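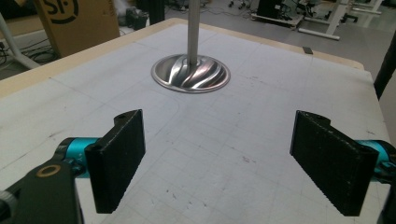

Issue 51, page 5

Review: the Karam hand-held gripper and the Skustus training method
by Timothée Delaunay

Karam is a two-finger gripper that you hold in your own hand. A camera on it records what the fingers are doing, and the Skustus method turns those recordings into a policy for a robot arm. Both come from the Trornum group in Koltville, who published the method with a set of 2,481 recordings. I have used the tool for a month and trained on their data and on mine. The two are hard to separate, so this review covers both.

The tool first. The fingers are flat black pads with a stepped top edge and fine ridges along the bottom, and they attach at bright cyan joints. The color is a good choice. On a pale table the joints stand out in every recording, and I could check the finger opening by eye when the logged value looked wrong. The camera view takes in both pads and most of the table beyond them, enough to plan an approach to something at the far side.

The weight is fine for short sessions. After 200 recordings in one afternoon my wrist hurt, and the later ones were visibly shakier. I would split that over two days. The trigger is stiff and there is no way to adjust it.

Now the method. Skustus does not ask for joint angles or markers on the objects. It estimates the path of the hand from the video, lines that up with the finger opening, and trains on short pieces of motion. The report claims it copes with reflective objects, so I paid attention to those. A polished metal disc with spiral ridges and a rod standing up from its center is a hard thing to track, with highlights that shift whenever the camera moves. A table covering with a faint grid gives the tracker some lines to follow, and scuff marks on it do no harm that I could measure.

On matte blocks my policy did about as well as the report says it should. On shiny parts it was less steady. It reached the right area, then often closed the fingers a little early. Adding recordings with slower approaches helped more than adding a larger number of fast ones. The report has one paragraph on approach speed and it deserves a full section.

Setup instructions are short and mostly correct. The calibration step fails without a message if the camera clock is off, and I lost a morning to that. A fix is promised for July.

I would buy the gripper again. For the method, plan on collecting your own data if your parts are polished, and keep a separate test set from the first day.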